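Review: Statar bench arm, used for sorting dried leaf

We pack dried herbs and leaf for tea at Carrasco, a small firm with one packing room and a shop at the front. In September we took on a Statar bench arm to help with picking over, the job of going through each tray and lifting out anything that shouldn't be in with the leaf. I run the packing room and have used the arm most working days for three months.

It came in two boxes. Nicanor Mateos put it together in an afternoon with the printed guide, which is clear up to the wiring and poor after that. The software is called Gatidier and runs on an ordinary laptop. Teaching the arm a new job means guiding it through the movement again and again until it copes alone. Our first job took 72 goes before we were happy to leave it running with someone nearby.

Speed is the weak point. A practised person can pick over a tray in a couple of minutes and the arm takes far longer. It also needs the leaf spread in a shallow tray. In a deep one it pushes things down and loses them. 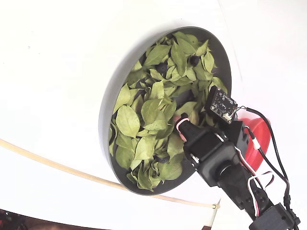
Does it break the leaf?
Some of it, mostly when the leaf is very dry, and we sieve out the crumbs afterwards as we did when all of it was done by hand.

The grip is gentler than I expected once the closing force is turned down to 60 on the Gatidier scale. The factory setting is too strong for anything brittle. Dark pieces against pale leaf give it little trouble. Stalks are another matter, being much the same colour as everything else, and we still do those ourselves.

As for the people, hours have stayed the same but the day is laid out differently. Picking over used to be a full morning, sitting down, head bent. Bonifacio Gallardo did most of it for years and had a sore neck to show for it. He now sets up trays, checks what the arm has done and spends the rest of the morning on blending. He likes the blending. He misses the radio and the talk at the picking table, and so do the others, as there is usually one person there now where there were four.

There was also an argument about who answers for a bad tray. We settled that whoever signs the tray off is responsible, and that they get paid time to check it properly. I would sort that out before buying.

Spare finger tips are sold in packs by Skusarine and the delivery is slow, so order early. Support from Statar is by email only and they replied the next day both times I wrote.

Good for small, dull, repeated jobs with someone in the room. I wouldn't buy one to save on wages. We have asked for a price on a second.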